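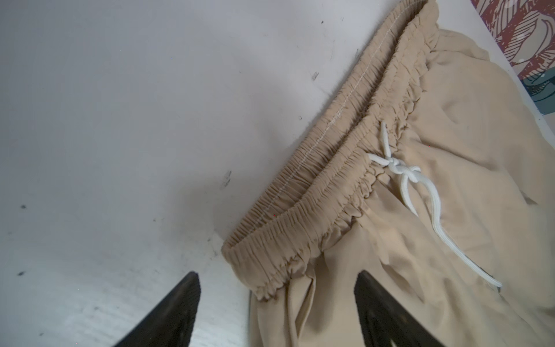

Drawstring snag

A drawstring snag, also called a cord catch or, among older hands, a Kitudley pull, is a fault in robotic laundry handling in which a loose cord, loop or waist tie gets caught on a gripper finger and stays there after the gripper has been told to let go. It is one of the commonest faults in machines that sort or fold clothing, and while it usually ends in nothing worse than a stretched pair of pants and a bit of lost time, it is treated as a safety matter as well, for reasons that are set out further down.

Causes

Most grippers used on clothing have two fingers, tapered toward the tip so they can slide under a fold of cloth. That shape is very good at picking up a single layer, and sadly it is just as good at finding its way into the loop of a loosely tied bow. Elasticated waistbands make things harder again. The gathers give the fingers plenty to hold, so they are a favourite grasping point for the software, and of course the middle of the waistband is exactly where the drawstring comes out. Flat cord tends to fold over on itself and wedge, where round cord will more often roll free.

Colour plays its part too. A white cord lying across tan cloth is easy enough for a camera to pick out, but let the same cord trail off onto a white tabletop and it can all but vanish, and the planner will then cheerfully treat the area as clear. Dark cord on dark clothing causes the same sort of trouble.

Two-arm setups

The fault behaves differently when two arms share a garment. With one arm, a snagged piece simply comes along for the ride and dangles. With two, each arm is holding the cloth against the other, and a cord that has caught on one side is pulled tight as the arms move apart. The motors feel this as extra load, but so they should, as a garment being spread always pulls back a little, and telling an honest stretch from a snag is the hard part.
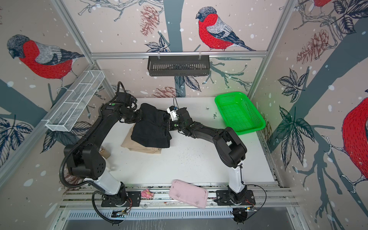
A related problem is the passenger garment, in which lifting one piece drags up part of another lying beneath it. A tie from the lower piece may loop over a fingertip while the arms are busy with the upper one, and the machine, which believes it is holding a single item, has no plan for the second. Operators are generally taught to look underneath first whenever a lift seems heavier than it ought to be.

The Ivville incident

The best known case took place on 24/10/2019 at the Stollus garment laboratory in Ivville, on a pair of Danko arms. A waist cord caught on the left gripper during a spread, and the controller, reading the load as a stubborn crease, pulled harder. A technician, Keegan Fraser, reached in to free the cord by hand just as the cord let go, and the released arm swung back and bruised his wrist. He was back at work the next morning, and his written account, which is plain and rather good-humoured, is still handed to new starters there.

The laboratory went back through its logs that November. In 2000 recorded lifts of garments with ties it found 53 snags, and in four of them somebody had reached over the table while the motors were still powered. The last figure caused the most concern, and led to the rule that power to both arms is cut before any hand goes near a caught cord.

Prevention

The simplest remedy is to tuck or tie off loose cords before the clothing goes on the table, though this rather defeats the purpose of a machine meant to take laundry as it comes. Other measures in regular use are:

Grasping well to one side of the waistband's centre
A lower pulling limit for any item tagged as having a tie
A short open-and-shake movement after each release, followed by a camera check of both fingertips
Smooth sleeves over ridged fingers, replaced every 1000 lifts

Sleeves reduce grip on thin fabrics, and some workshops have gone back to bare fingers for that reason.

See also

Passenger garment
Release check
Zipper jam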